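Unit 4 handout: How a fantasy film sets up its world

Read this before the screening. Bring it with you, because the worksheet at the end of the session refers to the terms used here.

1. The problem of the first ten minutes

A fantasy film has to tell the audience where they are. A crime film set in Chicago can skip this step. A film set in Groritach cannot. The writer needs to get across who holds power, what magic can do, and what the main character wants, and has to do it before people lose interest.

There are 2 common ways to handle this.

Front-loaded exposition. A narrator, a scroll or a map explains the history before the story begins. It is fast and clear, and it lets the film start with a battle or a coronation. The risk is that names mean very little to a viewer who has no faces to attach to them. Most people forget a prologue king by the time his heir turns up.

Embedded exposition. The rules come out through action and conversation. A guard refuses a coin from the wrong province, so we learn there are provinces and that they don't get along. This takes longer and asks more of the viewer.

Most films mix the two. When you watch, note the point where one method gives way to the other.

2. Case study: The Moen Gate

We will use The Moen Gate as our main text for this unit. Running time is 132 minutes. The story follows Odo, a toll keeper's son who is sent across the mountains with a sealed letter. The kingdom of Groritach is at war with its neighbor, though we do not hear the neighbor's name until the second act.

The film opens with a short voice-over, less than a minute long. It gives us the war and the mountain pass and then stops. Everything else about Groritach comes from what Odo sees on the road. Pay attention to the toll house. The way travelers pay, and who gets waved through without paying, tells us how the kingdom is run. 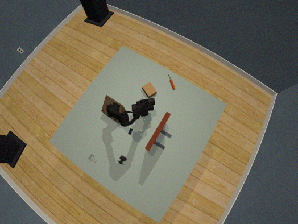

The second thing to watch is how the film handles magic. It does not appear at all until Odo reaches the gate, and when it does, there is a cost. The woman who opens the gate loses her voice. From then on the viewer knows the rule without hearing it stated, and the ending depends on that rule.

3. Terms

Secondary world: a setting with no direct link to our own. Groritach is one.

Portal fantasy: a story in which a character from our world crosses into another. The Moen Gate has a gate in it but is not a portal fantasy. Students mix this up on the exam every term.

Hard magic: magic with limits the audience understands.

Soft magic: magic whose limits are left vague. Usually the hero should not solve the main problem with it, or the ending feels unearned.

Info dump: exposition that stops the story. Use this term with care in your papers. A long explanation is only an info dump if nothing else is going on in it.

4. Adaptation

The film comes from a novel, Womier, named for the town where the book begins. The screenplay drops the town completely and starts at the toll house. Readers of the book tend to object to this. Consider what is lost (Odo's mother, the harvest scenes, the first mention of the letter) and what the film gets in return.

Also consider scale. The siege in the novel takes up a single page. On screen it runs much longer and uses up to 2,000 digital soldiers in the widest shots. Ask whether the added size changes what the siege means for Odo, who spends most of it hiding in a cellar.

5. For discussion

When do you first know what Odo wants? Is it the same moment he knows it?

Would the gate scene work if the voice-over had already explained the cost of magic?

Does the film need the war at all?

6. Written work

Pick one scene from the first half of the film and explain how it gives information about the world. Write 2 pages, double spaced. Do not summarize the plot. Quote dialogue where it helps, and give the time of each quote from the start of the film. Papers are due in March, at the start of class.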